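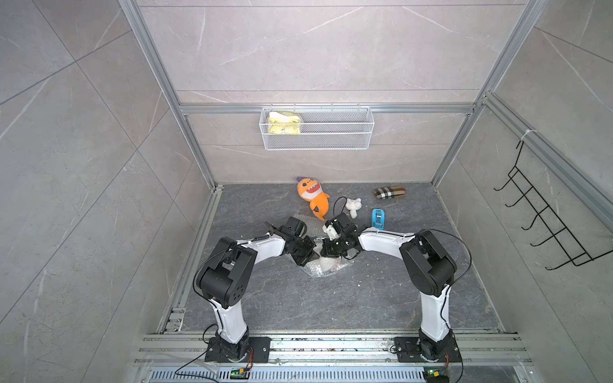

Since January our small group at the Zeltthorpe workshop has been teaching two robot arms to tidy up, and many members have asked what we do there all evening behind the closed door. The work is called teleoperation. One person sits at a table and holds two light handles, which are built like the big arms but smaller, and the big arms copy every movement. When you reach, they reach. The floor of the cell is where we put the things to be tidied, and we choose them to be different from each other: an orange shark with its teeth showing, a small white soft toy, a plaid slipper, a clear plastic bag. The wire basket hangs on a bar at the back wall, so the arms must lift a thing and also carry it up, and this is harder than to push it into a box on the floor.

Each attempt is recorded from beginning to end, with the positions of all joints and the video together. We call one such recording a demonstration. Until now we have saved 960 of them, and each one was made by a human hand. The computer later learns from these recordings which movement usually follows from what the cameras see. We do not write any rule such as "close the gripper now".

The soft toys were a good beginning for everybody. They forgive a bad grip, and you can take them by a fin or by an ear. The slipper is more difficult, for it is wide and the grippers have only two fingers. The best way we know is to take it at the edge of the opening and lift slowly. The plastic bag is the hardest. It changes its shape each time you touch it, and on the video it shines, so the person at the handles often does not see where the edge is. We have learned to bring both grippers close together over the bag and let one hold while the other one pulls.

Some advice for new operators, which I would have liked to receive myself:

Before you start, put the handles in the same position as the arms. If you forget it, the arms make a jump.

Move a little slower than feels natural. A quick hand gives a recording with many small corrections, and the robot learns also the corrections.

If you drop something, do not stop the recording at once. Pick it up again and continue. These recordings are useful, but please mark them in the list with the letter D.

Do not rest your elbows on the table. The arms will repeat the trembling very faithfully.

The handles are now of the Indar type. The older Otoleck pair is still in the cupboard and may be used for practice, but its left trigger is stiff and we do not save recordings made with it. The recording program has a new version too, named Hrubý, and it asks for your initials before each session. Please do not leave this field empty. Last month we had to throw away a whole evening of work — it was impossible to find out who had used which settings.

Our next open session is on Monday, March 29, 2021. There is place for 2 operators in the room, and the others can follow by video link and take their turn at another session. We would like to collect 100 more demonstrations with the slipper and the bag before we train again. No experience is necessary, but please read the safety page first and keep your hands out of the cell while the arms have power. To put your name down, write to the workshop address and say if you are left-handed, so that we can set the chair and the screen for you.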